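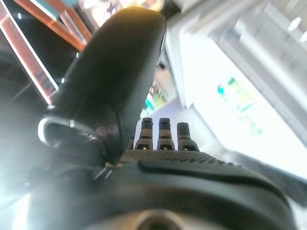
A garrafa bonita e o que vem dentro

Desconfio de garrafas em fila. Três iguais, lado a lado, pescoço fino, tampa escura, um rótulo pequeno a puxar para o dourado, e já estou disposto a acreditar que lá dentro há qualquer coisa feita com vagar por alguém que percebe do ofício. Pode ser azeite, pode ser xarope, pode ser champô. O efeito é o mesmo, e é isso que me incomoda.

Há uns meses entrei na Clarnska, uma daquelas lojas onde tudo está arrumado por tons e o cliente fala baixo sem que lho peçam. Procurava vinagre. Havia vinagre, claro, em garrafas de ombro largo, com um cartãozinho preso por um fio a contar a história de um pomar. O cartão tinha mais palavras do que o rótulo. Da acidez, da origem da maçã, do ano, nem uma linha. Fiquei a saber que o produtor gosta de manhãs frias.

Comprei, evidentemente. Sou tão parvo como os outros. O vinagre era razoável, um pouco doce, igual em quase tudo ao que a mercearia da minha rua vende em plástico. A garrafa, essa, ainda está na bancada da cozinha, vazia e lavada, porque me custa deitá-la fora. Digo a mim mesmo que há de servir para alguma coisa. Há uma prateleira inteira lá em casa de coisas que hão de servir.

O argumento a favor da embalagem cuidada conheço-o bem, e ouço-o com respeito até meio. Diz-se que quem trata do exterior também trata do interior. Gostava de ver isso demonstrado. A minha experiência de comprador, que não é ciência nenhuma, aponta para outro lado: o dinheiro que vai para o vidro pesado sai de algum sítio, e raramente sai da margem do vendedor. A Pitport, que vende molhos e caldas por encomenda, tem no catálogo a mesma calda em dois formatos. Mudam o frasco e a tampa. A lista de ingredientes é idêntica, até na ordem. O preço é que não.

Também se fala muito em reutilizar. A garrafa bonita seria ecológica por natureza, já que ninguém a põe no lixo. Pois não, põe-na no armário. Uma família que guarda garrafas vazias durante anos não poupou vidro ao mundo, limitou-se a adiar a ida ao vidrão. Reutilizar a sério dá trabalho: é preciso um gargalo por onde passe um escovilhão, uma tampa que se possa substituir, um rótulo que saia com água quente. Experimentem tirar um rótulo desses com letras douradas. Fica uma cola cinzenta que apanha pó até ao fim dos tempos.

Em setembro fui à feira de Festthorpe com a ideia de comprar a granel e levar os recipientes de casa. Havia uma banca, uma só, que enchia garrafas trazidas pelo cliente. A senhora olhou para a minha, rodou-a na mão e disse que não a enchia, o gargalo era estreito demais para o funil. Era a do pomar das manhãs frias. Na banca ao lado vendiam funis mais finos, o que me pareceu de uma esperteza admirável.

Não peço que se volte ao garrafão de cinco litros, embora tenha por ele alguma ternura. Peço informação onde hoje há ambiente. Um rótulo pequeno pode ser elegante e ao mesmo tempo dizer o que lá está, quanto, de onde e até quando. O que me parece mal é o tamanho do rótulo servir de desculpa: não cabia, era por uma questão de linha. Cabia o nome da marca em relevo.

Dir-me-ão que exagero, que uma garrafa na mesa também é um prazer e que os olhos comem. Comem, sim, e pagam a conta. A Liao, loja de bairro sem grande montra, tem o azeite numa garrafa verde banal, com um rótulo torto onde vem tudo escrito, incluindo o mês da colheita. Vendem-no ao fundo, junto ao arroz. É de lá o que tenho usado este inverno, e para o levar à mesa continuo a deitá-lo numa galheteira que era da minha avó, feia como poucas, e que pinga.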